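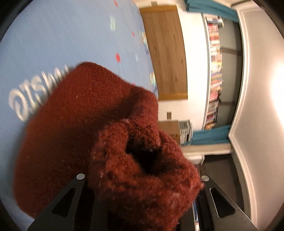
图/作者自摄

入冬以后我迷上了织袜子,到现在一共织完两双,正在织第三双。朋友们都觉得我疯了,外面几十块钱能买一打,何必呢。可是我真的太喜欢了!所以今天想好好写一写袜子,准确地说,写一写羊毛袜,还有这几个月里我走过的弯路。

事情要从去年五月说起。那时候我在瓦尔代尔(Waldale)住了一阵子,一个山脚下的小镇,早晚温差大得离谱,白天穿短袖,晚上要盖两床被子。镇上有一家毛线店,名字叫 Gurka,门脸特别窄,我路过好几次都以为是修鞋的。有天下雨躲进去,一抬头,三面墙从地板到天花板全是毛线!深绿、芥末黄、砖红、墨蓝,还有那种没染过的、带一点羊油味的灰白色。我在里面待了一整个下午,出来的时候手里提着一袋线,连怎么起针都不会。

先说说线吧,这是我最想聊的部分。

我以前对毛线的理解就是“粗的”和“细的”。后来才明白,光是羊毛,不同品种、不同纺法,织出来完全是两样东西。第一次买的是一种很蓬松的粗纺线,摸起来像云一样,我心想袜子嘛,当然越软越好。结果穿了一个多星期,脚后跟就磨得透光了。软的线纤维短、捻度低,做帽子围巾特别舒服,做袜子就太娇气了。袜子线要捻得紧,最好掺一点尼龙,摸上去没那么讨喜,可是结实。

后来我在店里看到一种叫 Kan 的线,颜色牌挂在门边,一大排,我挑了个很深的酒红。它捻得紧,线身上有一点点光泽,织的时候不容易劈线,对新手太友好了。一双成人中筒袜,我用了188克,比一般教程写的多不少,一是因为我织得密,二是因为我把袜筒加长了,想盖住小腿肚。如果你脚小,或者喜欢短款,肯定用不了这么多。

再说针法。袜子最吓人的是脚跟,这一点我猜所有新手都会同意。平着一圈一圈织筒子,听着播客就过去了,到了脚跟突然要来回织、要挑针、要收三角,图解上密密麻麻一片符号,我第一次看的时候差点把针扔了。我前后拆了五次,有一次拆到半夜,线都起毛了,团在腿上像一只生闷气的猫。

最后救了我的是一个笨办法:把每一行抄在纸上,织完一行划掉一行。就这么简单。视频看十遍不如自己抄一遍,抄的时候脑子会跟着走,忽然就懂了为什么这一行要少织一针、下一行又要并回来。脚跟翻过来的那一刻,布料自己拐了个弯,我坐在沙发上叫出了声。真的叫出了声!邻居可能以为我中奖了。

脚跟之后是脚背,要把两侧挑起来的针慢慢减掉。这里我有个小心得:挑针的时候多挑一针,就在脚跟和脚背交界的角落里,下一圈再并掉,那个位置就不会有小洞。我第一双两边各有一个洞,凉风嗖嗖往里钻,第二双就没有了。

袜头我试过两种。一种是两侧对称减针,最后缝合,平平整整,穿鞋不硌;一种是像帽顶那样分几份绕着减,收口抽紧,很快,可是脚趾尖会有个小疙瘩。我现在只用第一种。缝合那一步我也学了很久,口诀背得滚瓜烂熟,洗碗的时候都在念。

然后是洗。

羊毛袜怕三样:热水、猛搓、忽冷忽热。我有一双买来的旧毛袜,就是被我丢进洗衣机跟牛仔裤一起转,出来的时候缩得只有巴掌大,硬得能立在桌上。现在我都是用凉水加一点羊毛洗涤剂,泡十来分钟,轻轻按,不搓不拧,然后用干毛巾卷起来踩一踩,把水吸走,再平铺晾着。别挂在暖气片上,容易变形。起球也别用手揪,揪一下会带出更长的纤维,越揪越多。拿把小剪刀贴着剪,或者用去球器轻轻走一遍就好。

至于沾毛,深色毛袜简直是天生的吸尘器,白色的棉絮、纸屑、猫毛,什么都往上粘。我的经验是洗的时候翻个面,跟毛巾分开洗,会好很多。穿之前用粘毛滚筒滚两下也行,反正穿在鞋里也看不见,我常常就不管了。

说到补袜子,我最近的新爱好!以前觉得破了就扔,自己织过以后再也扔不下手了,每一针都是时间啊。我在旧货网站 Jundari 上淘到一个补袜子用的木蘑菇,圆圆的一个头,把袜子套上去撑开,拿粗针先竖着走一排线,再横着一上一下穿过去,就像织一小块布。我故意用对比色,酒红的袜子配一块芥末黄的补丁,破的地方反而变成最好看的地方。第一块补得歪歪扭扭,可是穿上去那种踏实的感觉,新袜子给不了。

有读者留言问,织一双到底要多久。我没有认真算过时间,只知道晚上看两集剧能织完一小截袜筒,周末下午天气好的话可以推进一大段。要是你想快一点,就选粗一点的线和粗一点的针,家里穿的地板袜特别适合入门,针目大,错了也容易看出来。织得松一点没关系,洗过之后针目会自己匀开一些。

还有人问要不要先织样片。要!我知道很烦,我第一双就偷懒没织,结果大得能给我爸当睡袋。样片也不浪费,我都攒着,打算以后拼一块小毯子,现在已经有一小摞了,颜色乱七八糟的,我特别喜欢。

第三双我准备试试提花,在袜口加一圈小小的菱形,底色还是那个酒红,花纹用没染过的灰白。图解已经抄了两页,线也绕好了,今晚就把袜口织起来。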